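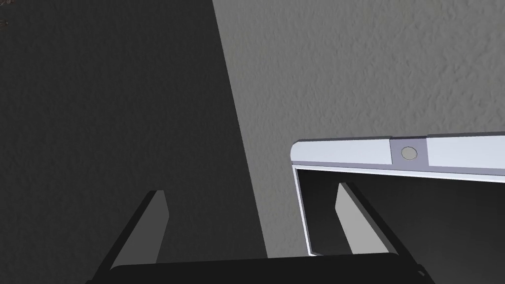

The purchasing manager at Kidwood had the kettle on before I'd got my coat off, and she had plainly been looking forward to talking about money. Her small firm repairs and resells office equipment, and in April it hopes to take delivery of its first robot arm. "I've bought vans, I've bought racking, I've bought a very silly coffee machine," she told me. "I've never bought anything that needed a rehearsal."

The rehearsal is the simulation work, and it has its own line in the budget, which surprised me (I had supposed one simply picked an arm from a brochure and waited for the lorry). Kidwood rents the software from Wovon by the month, and the team tries out gripper positions on the computer long before there is any metal in the building. A parallel gripper with two plain fingers is the cheapest sort on her list, and she wants to know how far it will take them with screens and their surrounds.

"The arm is the price everybody asks me about," she said, topping up my mug. "Then you add the fingers, the stand, the guarding, the training and someone to come out when it sulks, and you're looking at a different sheet of paper altogether."

She had two quotes on the desk. Asamoah's was the dearer one, but it included spare fingers and 26 days of support, to be used whenever she liked. Flillport's was lower and charged £700 for each visit. She had gone back and forth over them for most of the autumn, and I rather think she enjoyed it.

What about the bench work itself? "A screen has a thin edge and a big dark flat bit you mustn't squash," she said. "I want to see where the fingers would go before I pay for fingers. If we need a wider pair, I'd like to find out while it's still only a drawing."

She is leaning towards Asamoah, and has put a little aside for new lighting as well.

Comments

benchtop_mo
Lovely read. We left training out of our first budget and had to go back for it, cap in hand!

Second Shift
Does the support carry over if you don't use all the days? I'd want that in writing.

pennywise99
Would have liked to hear more about the coffee machine.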